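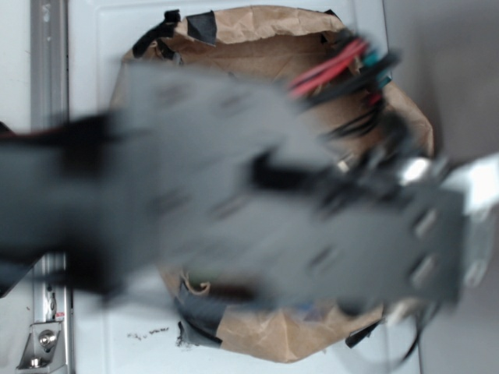 Mitra Sharifi
Project lead, Wadness Song Archive

Progress report, second period

This report covers the work from the end of May until October. I write it in the same order as the work plan, so that you can compare the two papers side by side. The money side is in the separate sheet, which I will send when the last studio bill has come.

1. Recordings and transfer

The project has the aim to collect and make available the music of the small bands that played in the Plutbridge dance halls, mostly soul and rhythm and blues groups with a horn section. In the plan we promised 60 songs transferred from tape to digital files before the end of the project. At this moment we have 19 songs finished, with both sides of the paperwork, which means that the sound is cleaned and the writer of the song is confirmed.

This is slower than I wrote in the first report. The transfer itself goes well. What takes the time is the question of who wrote the song. Many bands put the name of the singer on the box, even when the organ player or the drummer made the words and the melody. For two of the Ormsby tapes we had three different answers from three members of the same band, all of them very sure. I decided to list these songs with all the names and a note, and to go on with the next ones.

The tape from the Ormsby ballroom is the best sound we have so far. The singer has a rough voice, a little behind the beat, and the band follows him very closely. I played it to the listening group and they asked to hear the second song again before we had finished the first discussion. The weakest is the Grastumham reel, where the horns cover almost everything. We tried to bring up the voice but it then sounded thin and far away, so I prefer to leave it as it is. 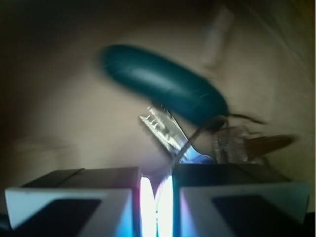
The permission letters are mostly back. When a musician has died we write to the family, and this needs patience. One family wanted to read the full text for the booklet before signing, and I think this is a fair wish. I sent it to them in September and they have returned it with small corrections to the names of the songs.

2. Interviews

Two long interviews were made in this period. The first is with a bass player who worked in Plutbridge and then went on the road with a touring show. He speaks very openly about why his own band did not get a record contract. His opinion is that the band was strong on stage and had no good photograph, and that the company chose another group with a worse singer and better jackets. I have kept this part complete in the transcript. The second interview is with a woman who sang backing vocals on most of the Grastumham sessions and was never named on a label. Her memory for the arrangements is excellent, and she corrected two of our song titles.

A third interview was planned for August but the musician was in hospital. He is at home again and we will try before winter.

3. Listening evenings

The evenings in Wadness have continued, starting at 7 p.m. as before. We play four or five songs and then people talk. The discussion is often about why one singer became famous and another from the same street did not. I take notes, and parts of them will go in the booklet with the permission of the speakers. The evening in Ormsby had to be moved to the smaller room upstairs, where the loudspeakers were too strong for the space. Next time we bring the small pair.

4. Changes to the plan

I would like to ask your agreement for one change. The booklet was planned with lyrics for all the songs. I propose to print lyrics only where the writer is confirmed, and to use the free pages for longer parts of the interviews. The cost of printing stays the same.

5. Next period

Transfer of the second Plutbridge box, the open permission letters, the third interview and the first layout of the booklet. I will also need your logo in a file that is suitable for print.
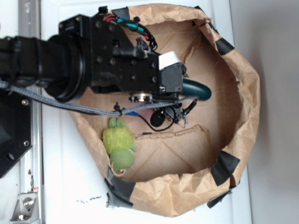 Robotic arm above an open brown paper bag.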